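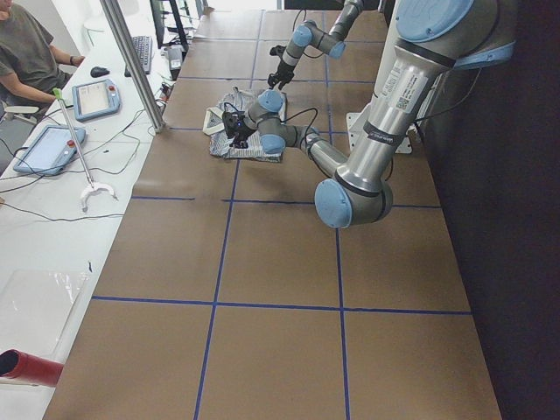
Brown Paper: Is It Really as Plain as It Looks?

Brown paper gets called plain, boring and cheap. People also say it is strong, and that it is always better for the planet than other paper. Should you believe all of that? Let's check the claims one at a time.

Claim 1: Brown paper is brown because somebody dyed it.

Mostly false. Wood has a natural stuff in it called lignin, which helps hold a tree's fibers together. Lignin is brownish. White paper has usually been bleached to get rid of that color. Kraft paper, the kind used for bags, parcels and covering big tables, is often left the way it comes. But watch out! Some brown paper is dyed to look more natural. You can't always tell by looking.

Claim 2: Kraft paper is super strong.

Partly true. "Kraft" is a German word for strength, and the fibers in this paper are long and tangle together well. Still, a name on a label proves nothing. Try it yourself. Cut a strip of kraft paper and a strip of newspaper, both the same width. Pull each one slowly from the ends. Which rips first? Now get both strips damp and pull again. Does "super strong" still sound right?

Claim 3: Paper keeps a table safe.

Safe from what? Paper can catch pencil marks, crumbs and dribbles of glue. It will not stop a craft knife, and a big puddle of paint will soak through. If an ad tells you a paper cover protects against everything, ask what they tested.

Claim 4: You can get it perfectly flat.

Hmm. Paper from a roll wants to curl, and it remembers every fold. On a long table you may need more than one sheet, and then you have seams, which hardly ever line up neatly. Faint creases are normal. Smooth the paper from the middle outward and most of them will calm down.

Claim 5: Tape is only for sticking.

Not so! Colored tape makes very good lines. Run two strips the long way and two across, and a big brown table turns into a grid. Dark blue shows up well on brown. Would yellow? Test a short piece before you use up the roll.

One odd thing about a grid like that: stand at one end of a long table and the far boxes look narrower than the near ones. Are they? Don't trust your eyes. Get a ruler.

Claim 6: Brown always means green.

Be careful with this one. Brown paper can be made from new trees or from old paper, and both look much alike. Read the small print on the wrapper, and use your sheet twice before you recycle it.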